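Oltar: Questions We Get Asked

Last updated June 19, 2021

What is Oltar?

Oltar is a long-running sound and textile piece by Miroslava Brabec, made for the old weighing hall at Halás and shown there every November. Visitors sit under seven hanging cloths and listen to voices recorded in kitchens, stairwells and bedrooms. It's a quiet piece, and a slow one, and we love it dearly.

Do I need a ticket?

You don't, but we do ask you to reserve a place, since the hall only holds so many people comfortably and it's a long way to come just to wait outside in the cold. The form goes up on the Usia website in the fall. If your plans change, please let us know so we can pass your place along to someone else.

How long should I plan to stay?

The full cycle of recordings runs for two hours, and you're welcome to come and go as you please. Plenty of people stay for one voice and then wander off to find coffee (the bakery across the yard is very good, and they know us well by now). Others settle in with a blanket and hear the whole thing through, which makes us happy too!

Whose voices are they?

They belong to people from Halás and from Plarnel, across the river, who answered an open call and talked to Miroslava about the rooms they grew up in. She went to their homes with a small recorder and let them talk for as long as they liked. Names are left out of the piece at the speakers' own request.
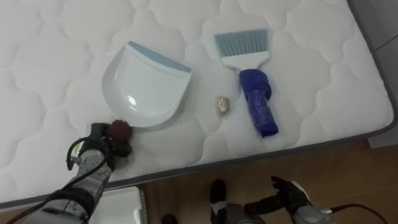
Miroslava says she never edits out the pauses. To her ear a person thinking is as much a part of the recording as a person talking, and she would sooner lose a whole story than trim the silence in front of it.

Can I touch the cloths?

Please don't, tempting as it is. They were dyed by hand and the color comes away on warm fingers. We keep a basket of samples by the door for anyone who'd like to feel the weave, and children are especially welcome to it.

Is there a book or a recording I can take home?

There's a book — 1,000 copies, printed in Plarnel — with transcripts of the voices and Miroslava's drawings for the hall. We don't sell the sound on its own, as it was made for that room and those walls.

Can Oltar travel to our gallery?

Possibly! Write to Usia with a floor plan and tell us a little about your space, especially how high the ceiling is and how much street noise gets in. Replies can be slow in November, when we're all in the hall.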